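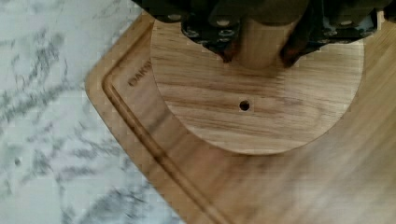 Stodeo Releases Turgate 2 for Contact-Rich Assembly

29th August — Stodeo today announced the release of Turgate 2, its motion planning and control software for two-finger grippers. The new version corrects the approach path while a part is held, using the wrist camera view to compare a peg such as a wooden dowel with the hole it is meant to enter.

Turgate 2 runs its control loop at 500 Hz and ships with 13 ready-made task templates. Existing Turgate projects open without conversion.

“Our customers asked for fewer hand-tuned waypoints,” said Felicja Pietrzak, head of software at Stodeo. “The planner now handles the last few millimeters itself.”

The software has been in trial use at Bruka since April. Licenses are available through Rüegg.

Press contact: Remo Gisler, Stodeo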